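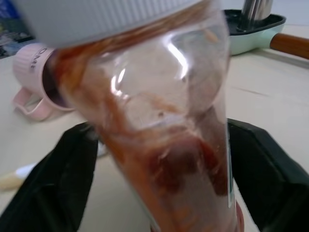

Sauce has held a settled place on the communal table for as long as there have been communal tables, and few canteens or shared kitchens would consider opening their doors without it. It is also among the least managed items in any kitchen. Stock cupboards are inventoried and refrigerators are checked, yet the squeeze bottle passes from hand to hand for weeks with little supervision. A clear bottle at least has the merit of candour: the upper part may be almost empty while streaks of orange and dark red cling to the inside walls and the thickest of the sauce gathers lower down. How much of that remainder reaches a plate depends largely on the habits of the household or institution concerned.

The Brunton residential centre began to examine the question in October, when its catering office reviewed the contents of the bins in its seven shared kitchens. Each kitchen serves residents who cook for themselves and draw on a common supply of condiments, oils and dry goods. The review was intended to deal with bread and vegetables. It found instead that squeeze bottles accounted for a notable part of what was thrown away, and that nearly 40 of them had been discarded with sauce still inside.

The office subsequently adopted a short code of practice, now displayed beside the sink in every kitchen. Bottles in use are stored on their caps, in a shallow tray on the refrigerator door. The cap is wiped after each meal and removed once a week for washing in hot water. No new bottle of the same sauce is opened until the old one has been finished, and the date of opening is written on the label strip in waterproof ink.

The last of these measures has proved the most difficult to maintain. Pens disappear, and labels become greasy. The centre has since fixed a pen on a cord to each refrigerator, at modest cost, and compliance has improved in all but two of the kitchens.

Residents are also encouraged to make use of what will not pour. A spoonful of vinegar or warm water, shaken well in the closed bottle, will loosen most tomato and chili sauces from the sides. The resulting liquid is thin, but it is perfectly suitable for a pan of beans, a marinade or the base of a soup. Any bottle treated in this way should be emptied the same day, as the diluted sauce does not keep as the original does.

A different approach has been taken at Nirach, where the dining hall seats 100 and the individual bottle has been withdrawn altogether. Sauce is bought in bulk from the wholesaler Karpenko and served in small lidded bowls, which are filled before the meal and washed after it. The hall reports less waste at the table, although the kitchen has more washing-up to do and the change was not welcomed by every diner.

Once emptied, a bottle still requires attention. The Sedison recycling depot, which receives material from both sites, asks that plastic bottles be rinsed and drained before collection. A half-filled bottle of cold water, shaken and left to stand while the other dishes are washed, is generally sufficient. Caps with a ribbed or grooved edge should be cleaned with an old toothbrush, as dried sauce tends to lodge in the grooves. The depot accepts caps either loose or screwed back on, provided that both parts are clean.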